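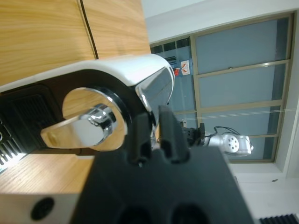 4.3 Setting up the wrist view mask

The grasp planner in Skurkitz treats every pixel of the wrist stream as part of the workspace unless a mask is loaded. Without one, the fingers are reported as obstacles and most plans are rejected at the first check.

1. Stop any running plan and set the controller to Hold.
2. Open Perception > Wrist > Mask and select the arm to be masked.
3. Set the fingers to fully open and press Capture. Repeat with the fingers half open and closed.
4. Set Margin to 12 pixels. Smaller values leave a thin outline of the finger edges in the depth map.
5. Press Merge, then Save. The mask is stored with the tool profile.

Note: The mask covers the arm's own gripper only. In a two-arm cell the other arm enters the view and must be removed by the self-filter (section 4.4), which uses joint positions from both controllers.

6. Move the arm to a viewing pose over the work object and press Test. The planner draws 1,000 sample points and lists those that fall on the tool. Up to 5 is acceptable. If the count is higher, repeat step 3.

Note: Chrome and glossy housings return poor depth, and mirrored surfaces may produce points behind the real one. For appliances such as coffee machines, turn on Reflective Filter before step 6. Windows behind the object should be excluded with a depth limit - set it just past the far side of the counter.

Caution: Replacing or re-shimming the fingers makes the mask invalid. The software does not detect this. Error 117 is raised only if the tool profile name changes.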